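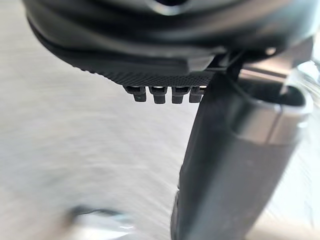 Wrist view, arm in motion: housing, knurled strip and the row of four prongs.

Evaluating the Zevel wrist kit for small-part handling – discussion thread
Posted in February by the Equipment Desk, Stornent Technical Forum
Reading time: 4 minutes

stornent_equipment
The equipment desk has received several requests for an opinion on the Zevel wrist kit, which is now offered through Muñoz as a package consisting of gripper, wrist camera, mounting parts and a setup service. Our department has had one unit on loan. Members are asked to comment on the basis of their own use and to state plainly where they are repeating what a dealer told them.

Our findings are as follows. The kit was fitted to an existing arm in one afternoon. It was then run through 1,000 pick attempts on mixed parts, of which 54 required an operator to step in. Most of those occurred with thin, flat parts. The camera view was adequate for checking approach and alignment at low speed. At travel speed the floor and anything lying on it smear badly, as the view at the head of this thread shows, while the parts of the gripper nearest the lens stay readable.

The desk has not yet made a recommendation.

benchline_north
Thank you for posting figures. I would question whether 54 interventions should be held against the kit. Flat parts are difficult for any gripper in this price class, and the Muñoz order sheet advises buyers to specify the other finger set for them. Was that set included in the loan?

stornent_equipment
It was not. The loan unit was supplied in the standard configuration. We tested what arrives in the box if the buyer makes no special request.

gauge_and_fixture
That is the correct approach for a first review. A separate test with the second set would be welcome, but the two results should not be combined.

My own concern is the camera position. Looking at the view above, the housing and the cylinder beside it take up a great deal of the picture. The useful area is what remains at the left and along the bottom. An operator who depends on that view to find a part will have to move the wrist more often than should be necessary.

uratar_cell_two
I must disagree with the previous member. We have run this kit in the Uratar cell since last spring, and the near components serve as a fixed reference. When the prongs sit in the same place in every picture, the operator knows at once that nothing has shifted in the mount. A clear view of open floor would be of less use to us. For locating parts we rely on an overhead camera, and I believe that most installations of any size will do the same.

gauge_and_fixture
An overhead camera is an additional purchase. The product page describes the wrist camera as sufficient for stand-alone work. If a second camera is needed, the buyer should be told so before the order is placed.

uratar_cell_two
On that point I agree. The product page overstates the matter.

benchline_north
May I ask about the blur? We have a competing unit, and its pictures are clean at moderate speed. Can the shutter setting be changed by the user?

stornent_equipment
It can, within limits. The setting is in the second menu of the setup program and is not described in the printed guide. With a shorter shutter time the picture darkens, and our room required an added lamp. We did not repeat the full run with this change.

fourth_floor_lab
A note on the service portion of the offer. The Muñoz setup visit is listed at $380 and covers mounting, cable routing and one hour of operator instruction. We paid for it and considered the instruction worthwhile – the cable routing had to be redone by our own staff within a month. I would advise members with an experienced technician to decline the visit and request the instruction hour alone, if the dealer will sell it that way.

benchline_north
Our dealer would not. It was the full visit or none.

stornent_equipment
The desk will raise this with Muñoz. We have also asked to keep the loan unit for a further period so that the second finger set can be tried under the same conditions. Members who wish to propose test parts should send dimensions and material by message. Parts over the rated load cannot be accepted.

Reader comments (3)

palletside: Please include thin washers in the next run. They are the only reason we have delayed our order.

m_toolroom: Does anyone have experience with cleaning the knurled strip? Ours sees a good deal of dust.

uratar_cell_two: In reply to the above, we use a dry nylon brush at the end of each shift. The guide advises against solvent.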